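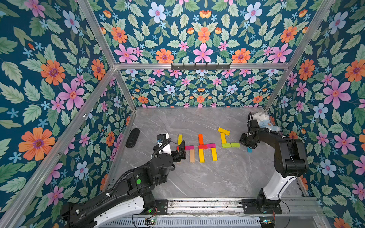

Yuxi Han reckons we should stop laying the blocks out as letters and just scatter them, or the policy will learn our spelling and nothing else. Fair point! I've put it down for the next batch, but I want this layout finished first so the two sets can be compared.

January, 4.15 pm. Target for the letter set is still 2000 episodes, both arms, wrist cameras on. Yutong Liang drove the leaders this arvo while I did resets and labels (my handwriting on the reset sheet is a disgrace, sorry Deming). We binned 9 episodes for dropped frames, all from the same USB hub, so I've swapped it for the spare out of the Sivberg drawer and we'll see how that goes. 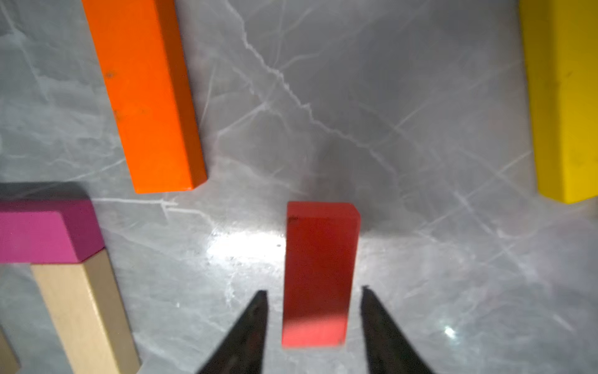 Wrist view, red block between the open fingers.

Glare off the marble top bugs me a bit. Jianguo wants to leave it in for variety, and I'd sooner dim the lamp and compare colours properly. Left it alone for now.

To do: check the wrist camera focus, rename the Bornley folders, ask Shiyu whether 4 operators is enough.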